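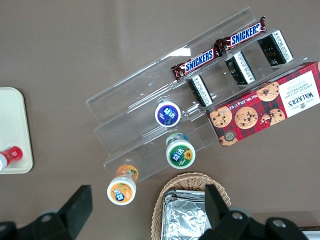
Snack table report, and a plea about shortbread

Hello again, it's me, the person who keeps moving the crackers. I promised a few of you on the stairs that I'd write up how the new snack table at Sindstead is getting on, so get yourself a coffee and I'll try to keep it short (I won't).

First, the big news. We have shelves! Little clear acrylic ones, like the steps you see by the register at a drugstore. For ages our system was one enormous mixing bowl with everything thrown in, and if you wanted a particular candy bar you had to go digging past whatever Struan Ritchie had rejected before you. I have strong feelings about that bowl. It has gone home with Catherine Pollock, who is going to make potato salad in it, and I wish them both well.

The steps came out of the Guthrie fund, which had 300 dollars left in it after the spring picnic, and we didn't come close to spending it all. I'd like to put some of what's left toward better napkins. The ones we have now fall apart if you look at them.

Setting up took me a lot longer than I expected! I had the chocolate on the bottom step to start with and hated it, so I moved it up, and then the little boxes looked lost, and then I had to go answer the phone. Aurelia Manole came by and told me to put small things in front and stop fussing. She was right. Small things in front, tall things behind, and leave a gap big enough for somebody's hand. If you're refilling, please stick to that and we'll all get along fine.
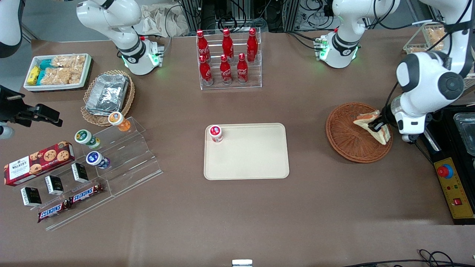 Now, the sandwiches. I've had more notes about these than about everything else put together, and most of the notes say "more." They're cut in triangles because Deolinda Arruda says a square sandwich looks like a school lunch, and I'm not going to argue with a woman who gets up that early. They go with the wicker baskets, which I love and will defend to anyone. One of the baskets has a paper doily in it under a foil container, and I think it makes the whole table look like somebody's aunt is about to walk in. The Cokes have their own rack at the back, on two levels, so you can get at one without leaning over the yogurt. Please lift them straight up. You know who you are.

About the yogurt cups. They can sit out for the lunch hour and then they go back in the fridge, please. Tùng Trình has offered to take them down at the end of lunch for the next 2 weeks, and after that I need another name on the sheet.

Then there's the shortbread. I had 13 requests for chocolate chip and a couple of very firm ones for plain, and I went with the crowd. I'm sorry, plain people! I'll get a plain box in November when the weather turns and everybody wants something to go with tea. In the meantime, please don't open a new box of cookies while there's one already going. I found 2 open at once last week and the ones in the older box had gone soft, and I ate them anyway, standing up, in a bad mood.

Still looking for: a decent pair of tongs, a small trash can with a lid, and anyone who knows how to get a price sticker off acrylic without leaving that gray smudge. I've tried dish soap and I've tried cooking oil.

Snack requests go on the sheet by the Wisatar room door, and I need them by 7/31/24 to get them into the next order. Write clearly, please. Somebody asked for what I read as "prawn chops," and I'd like to know if that's really what you want before I go shopping.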